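About Wonano

Wonano prepares and tests household handling routines for companies that put robots to work in kitchens, storerooms and service areas. We have 16 people on staff and one long workroom with gray flooring, where most of the day's work gets done. We started as a repair shop for small appliances. The shelves of parts are still in the back, and people still use them.

A lot of our work is small movements done close up. A gripper has to come in to the rim of a clear container at the right angle and at the right height, and an operator follows that from the wrist camera. 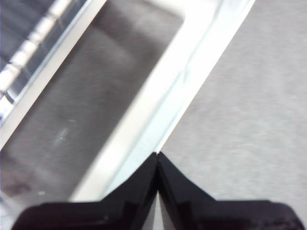 What changed for our staff

Before we brought in the arms, testing meant opening, closing, lifting and moving things by hand for a full shift. Two people shared the job and both had sore wrists by the end of the week. Now the arms do the repeats, up to 700 in a long run, and the operator's job is to set up, watch, stop when needed and write down what went wrong.

That is a different kind of tiring. Watching a screen takes attention, so operators change over every hour and nobody works the station alone after 6 in the evening. Pay stayed the same when the jobs were moved over. We put that in writing before the first arm was switched on.

Close work next to slats and upright posts is where a run most often gets stopped. Operators decide that themselves and don't need a supervisor's approval.

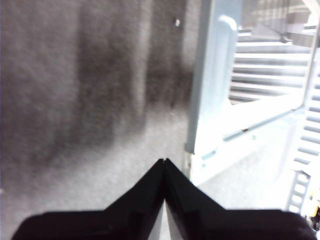

Rommel Dagdag remembers being against the whole thing. "I thought I'd be standing next to a machine waiting to be let go. What I got was a desk, a headset and a lot of notes to write. I miss the hand work some days. I don't miss the ice packs."

We still keep two afternoons a month for bench repair, mainly at the request of people who came from the old shop. It isn't a big earner – we do it anyway.

How we train

New operators spend 13 days beside an experienced one before they take a station. Irina Pîrvu runs the training. She starts everyone on the wrist view, and she includes moments when the picture smears and only the fingertips stay sharp. People learn to slow down or pause when they can't read what is in front of the gripper.

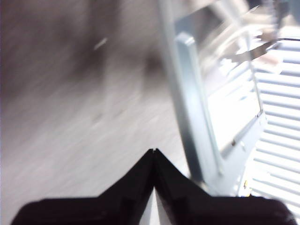
After that comes logging. We use a tool called Flustow, written here by two of the operators, and every stop gets a line in it with a reason in plain words. Clients receive those lines unedited.

What we work with

Most of the objects on our floor are ordinary ones: containers, racks and countertop appliances such as a Toshiba toaster oven with two knobs and a bar handle.
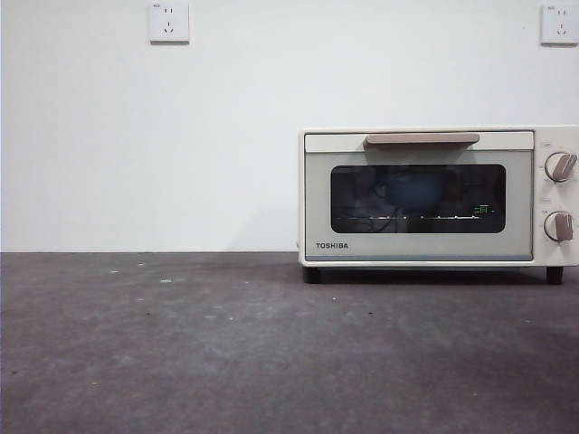

Clients can send their own items too. Our longest-running client, Dromow, sends a new crate every September, and Sârbu joined us last year with a project on storeroom shelving. Items are checked in at the front desk and returned when the work is finished.

Visits

Visitors are welcome in the mornings by arrangement. Please ask for Irina, and leave time to talk to the operators at the changeover.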